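Accueil Communes Économie Culture Sports Agenda S'abonner

Téléphone : le cuivre s'arrête en septembre à Dirnen, 200 lignes encore à basculer

Les anciennes lignes téléphoniques en cuivre seront coupées en septembre sur l'ensemble de la commune de Dirnen. L'opérateur Dralov, qui exploite le réseau local, l'a confirmé lors d'une réunion publique tenue à la salle des fêtes. Sur les 3 301 lignes que comptait la commune au lancement du chantier, il en reste 200 à transférer vers la fibre optique.

La plupart des abonnés concernés ont déjà reçu deux courriers. Un troisième partira en juin, avec la date de coupure prévue pour chaque rue. Le centre et le quartier de la gare passeront en premier, les hameaux du plateau ensuite. Après cette date, une ligne en cuivre ne pourra plus ni émettre ni recevoir d'appels, y compris vers les numéros d'urgence. Les box ADSL cesseront aussi de fonctionner.

Le raccordement lui-même est gratuit lorsque le logement est desservi par un fourreau en bon état. Les choses se compliquent quand la gaine est bouchée ou écrasée sur le terrain privé. Les travaux sont alors à la charge du propriétaire. La commune a voté une aide de 216 euros par foyer, versée sur facture et sans condition de ressources, pour les maisons dont le branchement nécessite une tranchée. Les dossiers sont à retirer à l'accueil de la mairie, le matin uniquement. Les copropriétés n'y ont pas droit, ce qui a fait réagir dans la salle : plusieurs immeubles de la route du moulin attendent toujours l'accord de leur syndic pour poser les boîtiers dans les cages d'escalier.

Trirnodix, l'entreprise chargée des poses, annonce un délai de trois semaines entre la prise de rendez-vous et le passage du technicien. Elle était à sept semaines l'hiver dernier. Une deuxième équipe travaille sur le secteur depuis le printemps — elle s'occupe surtout des hameaux, où il faut élaguer avant de tirer le câble aérien. Les riverains ont été invités à tailler eux-mêmes les haies qui touchent les lignes. La mairie rappelle que l'élagage sur le domaine privé revient à l'occupant du terrain et que des mises en demeure ont été envoyées pour les cas les plus anciens.

Reste la question des équipements branchés sur les vieilles prises. Les ascenseurs, les alarmes, certains portails et les bracelets de téléassistance utilisent souvent une ligne en cuivre, parfois sans que l'occupant le sache. Le service social de la commune a recensé 180 personnes abonnées à la téléassistance. Toutes seront appelées avant l'été et, si besoin, leur boîtier sera remplacé par un modèle équipé d'une carte SIM. Pour les ascenseurs, la démarche appartient au gestionnaire de l'immeuble, qui doit prendre contact avec son ascensoriste.

Côté entreprises, la zone d'activité a pris de l'avance. L'imprimerie Rashidi a basculé dès janvier et a gardé ses numéros, y compris celui du fax, que quelques clients utilisent encore pour envoyer leurs bons de commande. Elle a profité du changement pour revoir son câblage intérieur. Le garage voisin a perdu sa ligne pendant deux jours à cause d'une erreur de portabilité, réglée depuis. Dralov conseille aux professionnels de ne pas résilier leur ancien contrat avant la mise en service du nouveau : c'est la demande de portabilité qui entraîne la résiliation, et un numéro rendu trop tôt est difficile à récupérer.

Les terminaux de paiement doivent également être vérifiés. Les modèles reliés par une prise téléphonique ne marcheront plus. Les commerçants du marché couvert ont presque tous changé le leur, la banque ayant proposé un échange l'an dernier.

Deux permanences auront lieu en mairie avant les vacances, de 9 heures à midi. Il est conseillé de venir avec une facture récente et, pour les maisons, un plan ou une photo de l'endroit où la ligne entre sur le terrain. Une autre est prévue à la rentrée pour les retardataires. Les personnes qui ne peuvent pas se déplacer peuvent demander une visite à domicile par téléphone. La mairie met en garde contre le démarchage : aucun agent communal ne passe chez les habitants pour faire signer un contrat, et le choix du fournisseur est libre.

Quant aux poteaux en bois, ils ne disparaîtront pas tout de suite. Ceux qui portent la fibre seront conservés. Les autres seront déposés par tranches à partir de l'an prochain, en commençant par la route du plateau, où plusieurs penchent au-dessus du fossé. Le câble enterré sera retiré quand l'accès est facile et laissé en place ailleurs.

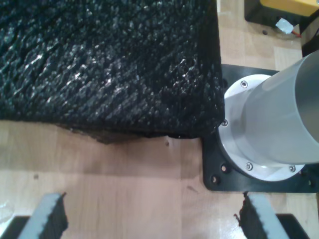
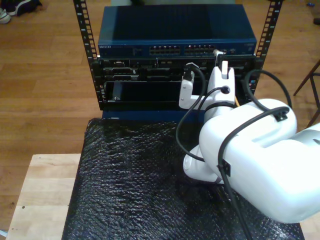 Une lectrice nous signale que la fibre ne fonctionne pas pendant une panne de courant, à la différence de son ancien téléphone, et regrette que la réunion n'en ait presque pas parlé. Sur le plateau, ajoute-t-elle, l'électricité saute à chaque coup de vent et le mobile passe mal. Elle demande si l'aide communale pourrait servir à acheter une petite batterie de secours pour la box. La question a été transmise à la mairie, qui dit vouloir l'examiner avant la permanence de rentrée.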